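Taking the CPU out is the easy half

The automation club at Grusitz Technical College meets in the back of the electronics lab, between a row of soldering benches and a cabinet of retired desktop computers. Last September the club's seven members picked a project that sounded small. They wanted a robot arm to work with the processor of a desktop PC, lifting it out of the socket and parking it in a fixture, then bringing it back.

They call the project Tinska. I spoke with four of the students and their faculty adviser over two afternoons in the lab. They asked to be quoted without names, because they consider the work shared and did not want it divided up in print.

The idea came from the adviser, who had spent several years repairing office computers before teaching. "Students here learn to swap a processor by hand in their first term," the adviser said. "It takes them one class. So I asked them to write down every single thing their hands did. They came back with a page and a half, and it was missing most of it."

One of the second-year students still has that page taped inside a notebook. It starts with "open lever" and has "don't touch the bottom" underlined twice. The student said the page was useful mainly for arguing over. "We all thought we did it the same way, and we didn't. I tilt the chip a little when I lift. Somebody else goes straight up. For a person either one is fine. For the arm you have to choose."

The club chose straight up. They also chose to leave the retention lever to a person for the first year, after a month of trying to hook it with the gripper. A student who worked on the lever described that month as "a lot of bent metal." The lever is on the list for next year.

The fixture took longer than the arm. The club's first design was a flat tray on the bench, and the chip slid around in it. The present one stands upright on an aluminum frame and has several slots and holders at different heights. A student who drew most of it in CAD said the upright layout came from a practical problem. "With the tray, the wrist had to point down the whole time, and the camera on the wrist couldn't see anything except the tray. Standing the panel up means the camera looks across at it. You can see the top edge of the chip and the holder together."

That camera is how the club decides nearly everything. It rides at the wrist, and its picture goes to a monitor next to the operator and into a log for each run.
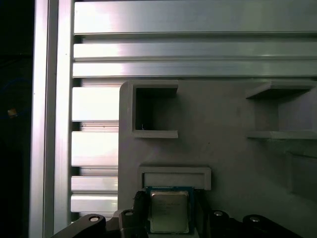
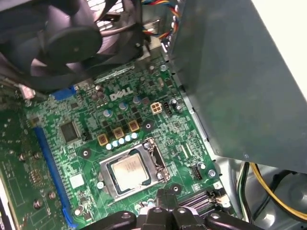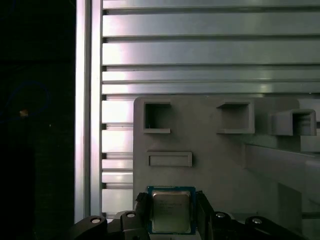
The student who runs the logging said the two ends of the job need different habits. At the panel, the background is plain and the chip stands out, so alignment is mostly a matter of height and squareness. Inside the PC there are connectors, capacitors and wires close by, and the operator has to know where the fingers are at all times. "At the panel I look at the chip," the student said. "In the case I look at everything except the chip."

Glare has been a steady complaint. The aluminum reflects the overhead lights, and the brightest areas wash out on the monitor. The club has tried moving the bench and turning off one row of lights. A plan to cover the rails with dark tape was voted down because the tape would have to come off each time the fixture was adjusted. For now they live with it and keep the important parts of the panel a flat gray.

All runs so far are driven by a person, who steers the arm by hand controller. The club saves the recordings and goes through them in meetings. They have set a goal of 1,000 saved runs before they try to train any software on them. When I visited, the whiteboard said 19 for that afternoon.

"People hear 1,000 and think it's a boring number of times to move one chip," a first-year student said. "It is pretty boring. But you get a lot better at it. My early ones are hard to watch."

The recordings are sorted with Verkisex, a labeling program that two former members wrote and left behind with very little documentation. The current members have added a page for failed attempts, where the operator picks a cause from a short menu. The menu used to have 15 causes. They cut it down after noticing that different people were choosing different causes for the same kind of mistake.

Dropped chips get their own entry. The adviser insists on using only processors from machines the college has already written off, and a chip that falls goes into a coffee can and stays out of the project. I asked how many were in the can. The adviser said the club would prefer to talk about something else, and a student at the next bench laughed.

Money has mostly come from the college, with one outside grant. Rugemalira, a local parts supplier, gave the club $2,023 last year, an odd figure that matched an invoice for motors and fasteners. The gripper fingers have been replaced several times out of that money. The students said the shape of the finger matters more than they expected. An early pair had soft pads that held the chip well and then did not want to let go of it.

I asked each student what they would change if they started over. Two said they would build the fixture first. One would have learned the controller on something bigger than a processor. The fourth, who joined in the middle of the year, said the question was hard to answer from where they sat. "The fixture was already there when I came. I thought that was just what it looked like."

The club plans to show Tinska at the college's open house in May, with visitors allowed to drive the arm. They will use a wooden block for that, cut to a size that fits the largest slot. One member is sanding the corners now.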